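Against the matching set
17 January 2022

Four plates, four bowls, four mugs, all the same gray, all in one box with a ribbon on. 200 dollars at Plotby, marked down. I stood in the aisle for a while. Then I went home and ate lunch off an orange plate and felt fine about it.

Quick one today, I have bread in the oven.

My complaint is with the set. The idea that a kitchen isn't finished until everything in the cupboard came from the same page of the same catalog. People get married and recieve one. People move and throw one out and buy another. Then a bowl breaks in August, the line has been dropped, and now the whole thing is "incomplete" and somebody starts browsing again. Over one bowl!

We had a set once. Levska, cream with a thin rim, a present. Lasted till the second apartment. What I remember is being careful. Careful stacking, careful washing, guests holding the mugs like they were on loan. I don't remember one single meal off it.

What replaced it came in bits. The secondhand place on Rana Street, a box on a curb, a cousin's garage. No plan at all. And it works, it works better, you reach for the thing you like.

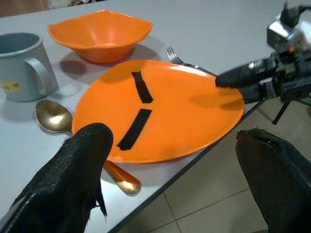 Orange plate, orange bowl, the mug that goes with neither. Spoon and fork, not related.

The bowl has that wavy rim, almost square. Pointless, probably. I love it. The mug is a pale blue-gray and I'd put it next to the orange any day, no decorator required. The spoon with the gold bowl and the orange handle would look silly in a drawer of twelve of them. One is just right.

Now the other side, to be fair. Matching things stack. True. Mine lean. You open the cupboard door slowly at my house. And a long table with one pattern all down it does look good, I'll give you that, for the two dinners a year when anyone has a long table.

But the rest of the year it's soup, toast, somebody eating standing up. For that you want a plate you wouldn't cry over. You want to know yours from across the room, too. In our house there is no argument about whose mug is whose and there was plenty when they were all cream.

So skip the box with the ribbon. Buy one plate. Use it a month. If you still like it maybe buy another, a differnt one.

Bread's beeping, have to go.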